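The Bar Beats the Tray
Posted Feb 19, 2023
Filed under: Storage, Opinion

Most watch storage sold to ordinary owners is designed for the look of the closed box. The lid gets the veneer, the lining gets the velvet, and the part that holds the watch gets a foam pillow wrapped in polyester. I have used pillow boxes, trays, drawers, a ceramic dish and, for the past two winters, plain horizontal bars. My position is that the bar is the correct default for anyone with fewer than a dozen watches that get worn, and that the tray should be kept for items that do not have a strap.

I should define terms. By a bar I mean a fixed length of wood or similar material, rounded along its edges, held clear of the surface underneath so that a strap can pass all the way around it. By a tray I mean any flat surface with a rim, including the top of the dresser, which is a tray with no rim.

What a strap wants

Rubber and silicone straps take a set. Left in one shape for long enough, the material keeps some of that shape after you pick it up. Leave a strap folded flat under its own case and you get a crease near the lugs. Leave it draped over a sharp corner and the crease forms at the corner. The best shape to store it in is the shape it has when worn, an oval with no tight radius anywhere.

A bar with rounded ends and soft edges supplies close to that shape. The diameter matters more than the material. Too thin, and the strap hangs like a towel on a wire, with the case pulling everything to one side. Too thick, and the owner has to use the last hole or leave the buckle open. The Motwood bars I bought first were too thin by a visible margin. I wrapped them in felt, which worked mechanically and collected lint. The Keogh set that replaced them fits most of my straps on the middle holes and has needed no felt.

Leather is a separate case. It takes a set too, and it wants air on the lining side after a day on the wrist. A bar covers part of the lining and leaves the rest open. A pillow covers nearly all of it. I count that as a point for the bar, though a small one.

What a case wants

A watch case wants to avoid contact with anything hard. This sounds trivial until you look at where watches spend the night. A polished bezel set face down on a painted tabletop will pick up whatever is on the tabletop, and painted tabletops carry grit. The table gets marked as well. I have a white one that records every buckle ever dragged across it.

Case back down is the usual compromise. It works with a flat strap that opens out to both sides. It does not work well with a strap that has been buckled or has a strong curl, which lifts the case and tips it onto the crown side. The crown is the last thing that should be carrying load. With a closed strap you can stand the watch on its edge, loop upright, and it will stay there until the table is bumped.

On a bar the case sits against the wood or hangs slightly to one side of it. Either position is acceptable. The crystal faces out, the crown touches nothing, and the time can be read without picking anything up.
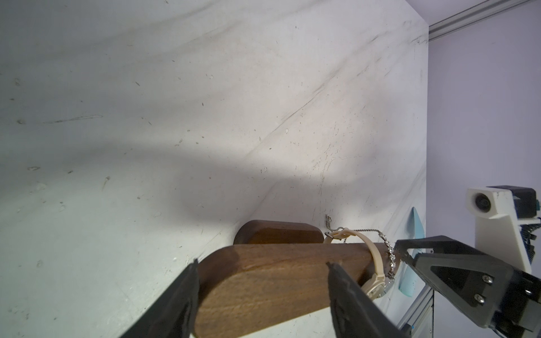

Beige strap over the bar, with a chain on the same end. The next one has straps looped directly on the tabletop.

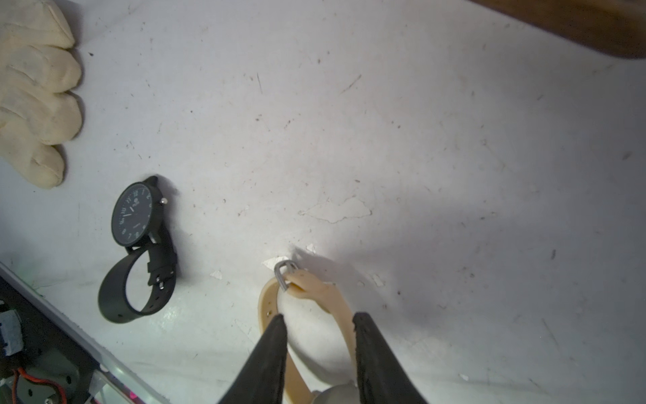 The problem of mixed storage

The strongest argument against bars is that owners do not stop at watches. Once there is a horizontal rod in the room, chains go on it, then bracelets, then hair ties. I do this too, and I consider it a fault in my practice. A fine chain over the same section of bar as a watch will sooner or later touch the case. If the chain has stones or faceted links, it has edges, and some stones are harder than any coating you will find on an affordable watch.

The fix is spacing. I leave a gap of at least a palm's width between a strap and a chain. Where there are two bars, watches go on the front and jewelry on the rear. The front bar is the one you reach for in a hurry, and a hurried hand does less damage to a rubber strap than to a thin chain. A chain put on the front gets hooked by a thumb and pulled off along with the watch, and then it is on the floor.

Some makers have tried to solve this with dividers. The Plaleo stand has 7 shallow grooves along its length, each about as wide as a strap. It is a sound idea with a poor execution. The grooves are cut square, so a strap rests on two edges instead of one curve, which brings back the crease the bar was supposed to prevent. I sanded the edges of mine down over one evening and it is now the best stand I own. A customer should not have to do that.

Capacity is a false economy

Storage is sold by count. A box for five costs less than a box for 11, and the second one looks like the better deal per position. I think this is the wrong figure to compare. The number that matters is how many items can be removed and returned with one hand without disturbing a neighbor.

By that measure a large pillow box performs badly. Each pillow has to be lifted out, squeezed, and pulled through the strap, and the adjacent pillow moves with it. I tested the Gremadholm box at full load and could manage only the outer positions cleanly. The inner ones required two hands and a flat place to put the pillow. In practice the pillow goes on the table, the watch goes on the wrist, and in the evening the watch goes next to the pillow on the table. The box is then a decorative item that sits beside a pile.

A bar has a different failure mode. The items nearest the open end come off easily and the ones further in have to be unbuckled or slid past the others. If the bar is supported at both ends, everything has to be unbuckled. I prefer a bar with one free end and a modest load. Three watches on a bar is comfortable. Beyond that the rear positions stop being used, and whatever is stored there has been retired without anyone deciding to retire it.

Price

I do not believe good storage needs to be expensive, and I am suspicious of it when it is. I have seen wooden watch stands listed at up to $300. At that price you are paying for joinery and finish, and both can be very good, but the strap cannot tell. A rounded bar from the hardware store, sanded and mounted clear of the surface, does the same job. The finish should be fully cured before rubber is left on it. Some varnishes stay slightly soft and will bond to a strap over a hot week, and separating the two leaves a mark on both.

If the money has to go somewhere, put it into the base. A light base tips when the load is all on one side, and the load is always on one side. Weight, a wide footprint, and a non-slip underside are worth paying for. A mirrored back panel is not.

Where the tray still wins

Trays are right for rings, cuff links, loose spring bars and anything else that will not hang. They are also right for the watch that came off ten minutes ago and still needs a wipe. Dirt and sweat should not go onto the bar, and particularly not onto unfinished wood. I keep a small tray at the near end of the table for that purpose, with a cloth in it, and the rule is that the tray is empty by bedtime. The rule is broken often.

The same table should not be the landing place for gloves, keys and mail. I hold this view firmly and with limited success. A work glove carries grit in its weave, and the grit stays behind on the table after the glove has gone. Anything with a polished case that is set down there afterward is being set down on an abrasive. If gloves have to share the table, they get their own end, and the surface gets wiped before a watch touches it.

Some objections

Dust is a fair complaint. A closed box keeps dust off and a bar does not. For watches worn every week or two, the dust never has time to matter. For anything worn less often than that, use a box, with the strap loosely buckled around the softest pillow you can find.

Sunlight is the second complaint, and I take it more seriously. Pale silicone yellows, and a stand by a window will yellow one side first. Move the stand. A wall away from the window is enough in most rooms.

The third complaint is that a bar with watches on it looks like a shop display. I have no technical response to this. Mine is on the side of the bedroom where guests do not go, and I have sanded the grooves, and I would buy the same kind again if it came with the edges already rounded.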